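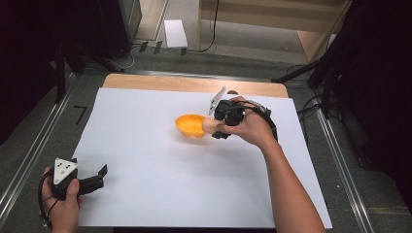
Sorting Afternoons at Skundum: What We Learned About Bowls

The toy shelf in the play library was in bad order after December. Many small parts had come back in wrong boxes, and some boxes came back with parts which we had never seen before. On 16th March we started to put everything right, and I want to tell you how it goes.

The most useful thing is also the cheapest. We put a large white sheet over the wooden table, so that small pieces show up well against it. Before, we sorted directly on the wood, and the pale pieces were very easy to miss. The peach-colored ones were the worst. Now I find them at once, even without my reading glasses.

The second thing is the bowl. We tried deep boxes first, but the hand must go far down and one cannot see what is already inside. A shallow bowl is much better. The orange one stands in the middle of the sheet, and one kind of piece goes in it at a time. When that kind is finished, we empty the bowl into a cloth bag, write the label, and begin with the next kind. It sounds slow, but mixing two kinds and separating them again is slower.

Orlando Ccori has made a new list of the sets. There should be 696 pieces in the big building set, and at the moment we are missing 14. Please look under your sofas! If you find a piece and are not sure where it belongs, bring it anyway – there is a jar for such pieces beside the door at Rostness.

We still need 2 more shallow bowls, any color, and clean cloth bags with a string. Paper bags tear too soon. If you have a white sheet of paper or a board that you do not need, we will take it also, as long as it is flat.

The wooden puzzles will be sorted next. Several have lost their lids, so please keep any lid that looks strange to you.

Eino Kokkonen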